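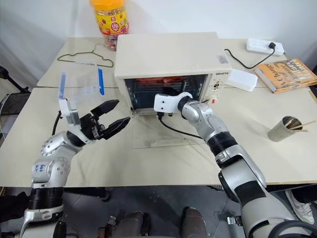
Ça faisait des mois que je lorgnais un mini-four, et je m'y suis enfin mise en avril ! Mon grand four met une éternité à chauffer, et pour deux saucisses le soir, franchement, quel gâchis. J'ai donc adopté un petit modèle de table couleur crème (j'avoue, c'est d'abord la couleur qui m'a plu), et depuis, les saucisses passent directement sur la grille. Plus de poêle à récurer, plus de gras sur le carrelage, le bonheur.

Côté réglages, j'ai tâtonné. Saoirse, ma voisine de palier, m'avait conseillé de piquer la peau : mauvaise idée, elles sont sorties toutes sèches. Maintenant je les laisse tranquilles, une dizaine de minutes, je les retourne, et encore 3 ou 4 minutes pour la couleur. Avec de la moutarde à l'ancienne et un reste de pommes de terre, ça fait un dîner !

Ah, et le bocal de bonbons à couvercle orange reste sur la table du fond, contre le mur. Alun trouve qu'il serait mieux dans un placard, moi je pioche dedans pendant la cuisson. La prochaine fois, je tente les tomates farcies.

Classé dans : Petite cuisine, Vie de tous les jours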